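We got the keys to the Ketdale place!

I know, I know, I said I'd stop looking until September. Then the two-bedroom unit on Nepia Street came back on the market and I rang the agent before I'd even finished my coffee. Declan Katene, he was lovely, very patient with me asking about the strata fees four times.

So, the good bits. It's upstairs, it gets the morning sun, and the kitchen was redone by the last owners with a proper gas cooktop (hooray) and more drawers than I own things to put in them. The balcony looks over the neighbours' lemon tree. The bathroom is a very strong shade of peach, but I can live with peach for a while.

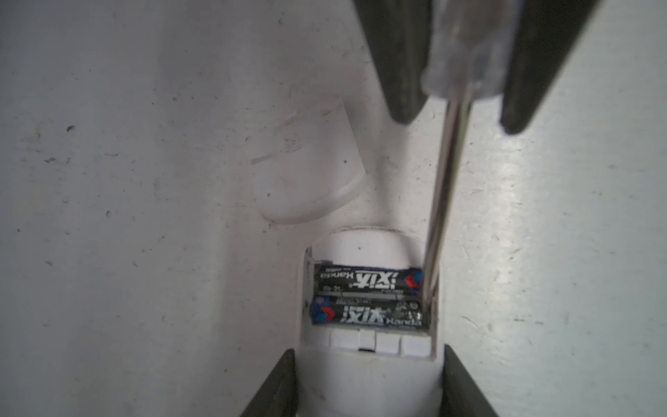

Two AAAs, back cover off.

We didn't get it for the first price we offered. They knocked us back, we sulked for 12 days, and then Declan rang to say the other buyer's finance had fallen over. My hands were shaking when I signed!

Moving is going to be slow. The old lease has a few weeks left, so we're taking a carload over whenever we can and leaving the big furniture till last.

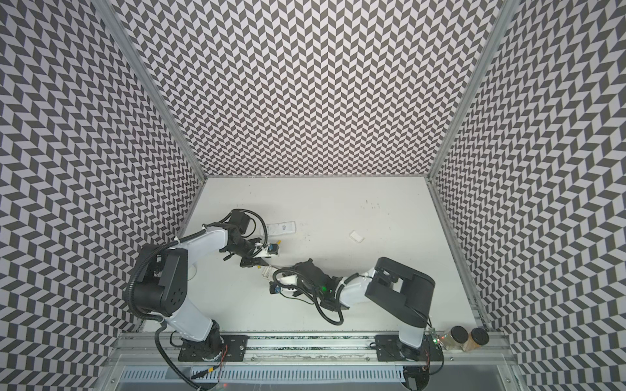

The couch is the one I'm worried about, to be fair. The stairwell has a nasty turn halfway up and I've measured it twice and got 2 different answers. If it won't go, my sister gets a couch.

Next job is picking a colour for the hallway. I've got a Priter sample card stuck to the fridge and I keep going back to the grey-green one, though Mum reckons it'll look gloomy by winter. Tell me what you think in the comments!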